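Gresar Interfaith Week - your questions

Last updated 05/12/2018. Put together quickly as the inbox is filling up. If something's missing, write in.

What is it?

Seven days of open doors. Churches, the two mosques, the gurdwara, the Hindu temple, the synagogue on Kubiak Street and the Buddhist centre all let the public in at set times. Plus talks, shared meals, a walk. Runs in April, dates on the programme page.

Do I have to be religious?

No. Plenty who come aren't. Last time 346 people filled in the form at the end and a good third ticked "none".

Is anyone going to try and convert me?

No. All the hosts sign the same one-page agreement. No leafleting, no collecting phone numbers. If it happens tell a steward, or email Jadwiga Dudek afterwards and she'll take it up with the host.

Who runs it?

The Selto Forum. Small charity, two part-time staff, Jadwiga is one of them. Not part of the council, though the council gives us the use of the Ravulik Hall and some money towards printing.

How much does it cost?

Free. The walk is free too. Donations welcome at the meals but you won't be asked twice.

Do I need to book?

For the talks, no. Turn up. For the shared meals yes, 60 places each night and they go fast. The walk is capped at 500 and that's a police number, not ours, so please register.

What should I wear?

Ordinary clothes, arms and legs covered. Bring a scarf if you've got one, spares at the gurdwara and both mosques. Shoes off at most places so decent socks. The synagogue will lend men a head covering.

What about food?

All meals are vegetarian. No egg in the dishes at the temple or the gurdwara. The kosher table is seperate and has its own plates, please leave them there. Allergies: say when you book, not on the night.

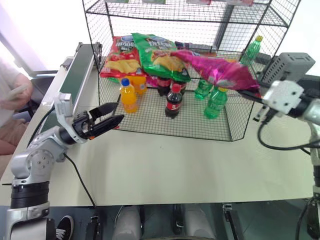
Nothing with alcohol in it at any venue, including the hall. Same goes for the closing evening. If you are bringing something to share, keep the packet so people can read the ingredients. Gelatine is the one that catches everyone out.

Can I take photos?

Outside, yes. Inside, ask. Never during prayers. Some hosts will say no and that's the end of it.

Can I bring children?

Yes, everywhere. Under-12s need an adult with them. The temple has a craft room open in the afternoons.

Is it accessible?

Mostly. Step-free at the hall, the gurdwara, the temple and St Anne's. The older mosque has three steps and a ramp which needs putting out, so ring ahead. The Buddhist centre is upstairs with no lift, sorry. They're holding their talk at the hall for that reason.

Can our school come?

Yes, mornings only. One class at a time. Book before the end of term as the gurdwara and the synagogue are nearly full allready.

My community isn't on the list. Can we join?

Please do. No fee. You need a room you can open for two hours and someone happy to answer questions. The programme goes out to 3000 homes, so we need your details before it's printed.

Is there parking?

Not much. Kubiak Street is residents only and they do ticket. Use the station car park and walk, or get the bus to the hall.

What if I say the wrong thing?

You'll be fine. Hosts have heard it all. Ask politely and they'll answer.

How do I get in touch?

Use the contact form, or leave a message on the office phone. Replies take a few days, longer in April.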